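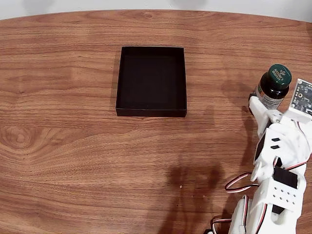
One of the black open boxes on the sorting table, with a small green supplement bottle held above the table by a white robotic gripper, off to the right.

Progress report to the Hattar Fund
Home Medicine Shelf project, Reltomari Community House
13 Jan 2019

Dear friends at Hattar,

Thank you again for your patience with us over the holidays, when the house was closed more than it was open and the mail piled up by the door. We are back at work now and glad to have a good deal to tell you, most of it cheerful.

As you will remember from our August letter, the idea behind the project is a simple one. Many of our older neighbors keep their vitamins, supplements and everyday remedies in three or four places at once (a kitchen drawer, a coat pocket, the windowsill over the sink), and they lose track of what they have and how old it is. We sit down with them at a table, look through everything together, and send them home with it sorted into open boxes that will fit on an ordinary shelf.

Since that letter we have finished sorting sessions with 124 households, which is a little better than we had hoped for by the new year. Between them they brought in 557 bottles and jars, and I can tell you that reading the small print on that many labels has been an education! We bought a good magnifier in the fall out of the supplies line, and it has earned its price many times over.

The boxes themselves took some trial and error. We began with deep ones that had lids, from Utel, and they looked very smart, but people put the lids on and forgot what was inside. The low black ones we use now have no lids at all, and a person can look straight down into them and see every cap. They are plain things, but the neighbors like them, and a couple of people have come back asking for another to keep their sewing in. We said yes, and I hope you don't mind.

We have also settled on a way of working that suits everyone better than the old one. Each session starts with an empty box on the table. One bottle at a time is picked up, its label and date are read out loud, and then its owner decides where it belongs. It is slow, and there is a lot of talk along the way about grandchildren and bad knees, and we have stopped trying to hurry it. Anything past its date is set aside for the drop-off bin at the Cidar pharmacy, and questions about what to take with what go to the pharmacist there, as we agreed with you at the start. We give no advice of that kind ourselves.

On the money side, we are within budget on supplies and a bit over on travel. The home visits are the reason. We planned for very few, and then the icy weeks came and several people could not get out. We would like to move what is left in the printing line over to travel, if you are agreeable, and I will send the figures separately.

Still to do before the grant ends: 2 more rounds of home visits on the north side, and a large-print card to go in the bottom of each box. We have a draft of the card and would be very happy to have your comments on it. It can take up to 4 weeks to get printing done here, so an early word would be a kindness.

With warm thanks from all of us at Reltomari,
The Home Medicine Shelf team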